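Orathai Limsakul restores tables, and she loves hers best when it's a mess. "A coffee table should work for a living," she says, laughing, when I ask about the rings and crumbs that horrify some of her customers. "Bring on the snacks! I can fix nearly anything that lands on it."

She has been at it for 19 years, most of them in a narrow workshop on Salcedo Street, and she talks about shiny finishes the way other people talk about baseball. Her big subject is tidying. She is sure most scratches come from cleaning up too fast, and I believe her (I went home and looked at my own table, and oh dear).

"People grab a cloth and start rubbing with everything still on there," she says. "Bring the trash bin to the table first. Cans go in, wrappers go in. Then you pick up the metal pieces, and I mean lift. Never drag silver across a gloss finish!"

Liners get her going too. She likes a plain white bag with plenty folded over the rim, and she shakes it open well away from the polish.

And patterned sofas? Her face lights up. "Oh, I adore damask. My aunt had a whole set, chair and sofa, and it hid 26 years of cookie crumbs. You still have to vacuum behind the cushions, though. I once found 55 cents and a thimble back there."

What does she use on the wood itself? A soft cotton cloth, barely damp, then a dry one right after. She moves with the grain and does the curved edges last. The whole job takes her less time than a cup of tea, and she does it every evening in February, when the heating makes dust show up on everything.
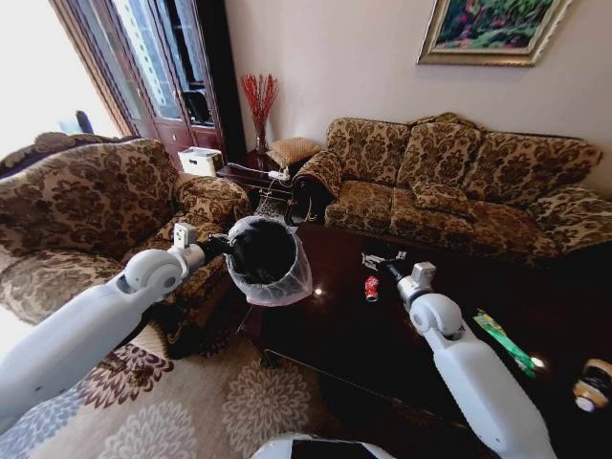
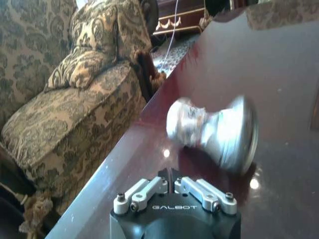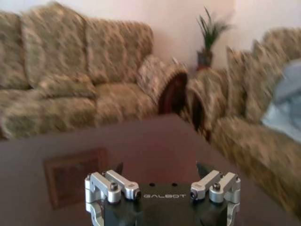
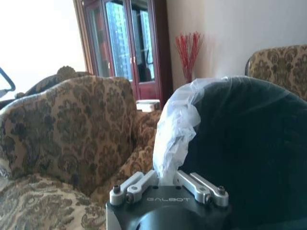 Damask in the living room at tidying time. The bin, the can and the snack packet are in the first picture.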